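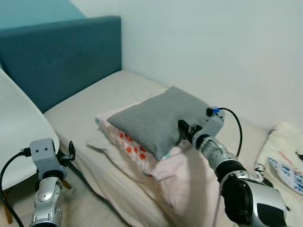

Chapter 5. What the Planner Thinks It Knows

Most planning software for two-armed robots is built on a list. There are objects, the objects have poses, and a task is a set of changes to those poses. The list works well for blocks, mugs and boxed parts, and a great deal of published work has been done on blocks, mugs and boxed parts. Bedding is less cooperative. Take a bed with a gray cushion lying on a pink pillow and the right gripper pinching the cushion's near edge. A planner of the usual sort will hold two entries, "cushion" and "pillow," each with a position and an angle. It has no entry for the fold of fabric between the fingers, and that fold is the only part of the cushion the robot has any say over.

This chapter is about the gap between the list and the fold. We will spend most of it on state estimation for soft objects and the last third on what a planner should do when the estimate is poor. Readers who have finished Chapter 4 will have a working grasp sampler. They should keep it close by, as we are going to break it.

5.1 The trouble with a good score

Our running case is a bed-tidying stack called Nostadero, written over two winters by Hongjun Jia and Noeline Doolan. Its perception module, Larum, takes a head camera view and returns a mask for each item on the bed. Its planner, Skudham, turns the masks into grasp points and arm paths. When Larum was tested on 2000 labeled views, the masks looked excellent, and the authors said so in their first report.

We are less impressed, and to their credit so are they now. A mask tells you which pixels belong to the pillow. It doesn't tell you how thick the pillow is under those pixels, which way the stuffing will shift, or whether the cover will come along when the fingers close. A high mask score was taken as a sign that the robot "understood" the bed. The word should have been struck out in draft. What had been measured was outlining, and outlining is a modest skill.

Shayne Rakena ran the check that should have come first. She fed Skudham hand-drawn masks, as near perfect as a patient person can make them, and logged how often the planned grasp matched the one a human operator would choose. Better masks barely helped. If your perception score goes up and your grasp choices stay put, the score is measuring something your planner doesn't use. 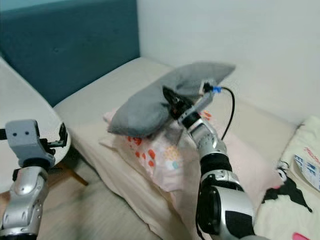
Contact is the second place where the list fails. Most planners treat it as a yes or no: the fingers touch the object or they don't, and once they do, the object is assumed to ride along with the hand. Look at the gripper jaw pushed into the middle of the gray pillow, creasing the fabric. Is that a grasp? The jaw is partly open, and a still view can't tell us how much cloth, if any, would come up with it. Skudham's early versions marked any such contact as "held" and went straight on to plan the lift. The rest of the plan then depended on a guess that no later step went back to test.

Warrick Waaka's fix, known in the code as the Shukla check, is dull and we recommend it. After contact the arm makes a small test motion, and the planner compares the new view with the one it predicted. If the two disagree, "held" is withdrawn and the plan is thrown out. The check costs time on every grasp. Vendors dislike it in demos for that reason, which students may take as they please.

One warning before the math starts. Learned policies that go straight from camera to joint commands are often sold as a way around all this, on the grounds that they keep no list. They still make guesses about thickness, slip and contact. The guesses are just harder to find and harder to argue with. Hemi Rutherford's notes at the end of the chapter make the opposite case, and make it well, but ask of each result there what was tested and on which bed.

Section 5.2 sets up the notation. We write x for the rigid pose, as before, and add a shape term s, which we will at first pretend is small.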